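4.3 Setting up the two-arm tabletop task in Mulis

Before you start this section, the arms must be homed (section 3.6) and the Arkar controller must show state READY. If it shows HOLD, go back and clear the message first.

The example task is called plate_buns. The planner must put two buns on one plate, one bun with each hand. The mug is in the task as an obstacle only and must not be touched.

1. Open Mulis and choose File, then New Task, then From Template. Select plate_buns.

2. In the Cameras tab, enable the head camera and both wrist cameras. Wait until all three show a picture. The right wrist stream is often the last to come up.

3. Press Check Clocks. The offset between any two cameras must be under 54 ms. If it is larger, restart the camera service and press the button again.

Caution: Do not continue with a bad clock check. The planner will accept the frames, but the grasp pose will be wrong while the arms are moving.

4. Place the objects on the table. Leave free table between each bun and the plate. The mug goes farther back, on the right side.

5. In the Perception tab, press Detect. You should get four objects: plate, mug, bun_left and bun_right. The names left and right come from the position in the head camera, and they do not change later when a bun is moved.

Note: A hand may cover part of a bun. Kuusk, the detector, completes the shape from the visible part, but the score becomes lower. If the bun is missing from the list, move the hand back with Jog and detect again. Please do not lower the score threshold for this – you will get false objects at the holes in the table.

6. Assign the arms. Open Planning, then Arm Assignment, and set bun_left to the left arm and bun_right to the right arm. The setting Auto also works, but on some layouts it gives both buns to the same arm, and the run takes longer.

7. Set Shared Zone to the plate. Only one hand can be inside the shared zone at a time. The other hand waits outside until the zone is released.

8. Leave the planner port at 1734 unless your network administrator gave you another one. The same number must stand in the file planner.conf on the controller.

9. Press Plan. Look at the preview from beginning to end at least once. Check that no path goes over the mug.

Caution: Keep one person at the stop button during the first run of every new plan. The preview does not know about cables, sleeves or tools which you left on the table.

10. Set speed to Slow and press Run. Keep the Cameras tab open during the run.

Views from the head camera and a wrist camera:
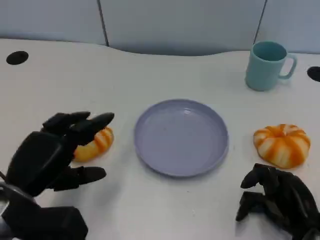
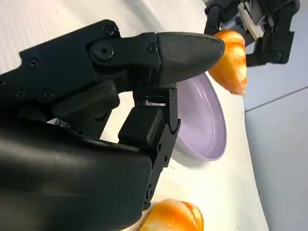
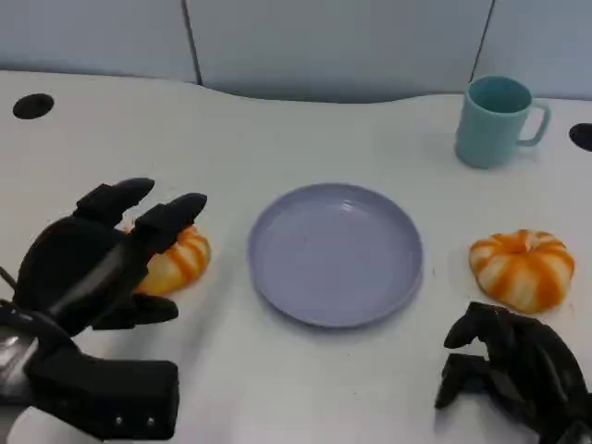
11. When the run ends, press Save Run. Mulis writes the camera streams, the joint log and the plan in one folder. The folder name contains the task name and the run number.

If the run stops with error 982, the planner lost one object for longer than the allowed time. The usual reason is that a hand covered the object in the head camera and the wrist camera was not used as a second source. Open Perception, then Sources, and set Fallback to Wrist. Then repeat from step 5. It is not necessary to restart the controller.

If the same error comes back after this, send the run folder to Uldis Kalniņš at Fulludura support. Send the full folder – with the joint log alone we cannot see what the detector saw.

Continue with section 4.4, Changing the grasp type.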